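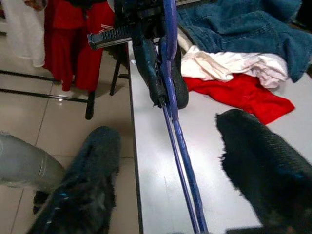
A reacher-style grabber with blue shafts, over a white tabletop.

Wustgate's tool library is moving, and I couldn't be happier

October 22, 2020

If you've ever tried to squeeze past the ladders at the old Parner Street place, you'll get why I'm so excited about this one. The Wustgate tool library opens in its new home next to the bakery in January, and it's getting a proper front counter — finally!

Viera Hrubý told me there are 865 items on the shelves now, from hedge trimmers to those long-handled grabbers my aunt swears by for getting cans off the top shelf. Membership stays at $10 a year, and you can still keep most things for 10 days. Power tools go back sooner, so check the tag.

The one snag is shelving. They've raised $275 toward it so far and could use more, or just some solid planks if you have any in the garage. Finlay Niven is taking drop-offs at the old place until the move.

I still have their tile cutter, by the way. Bringing it back this week, Viera, I promise!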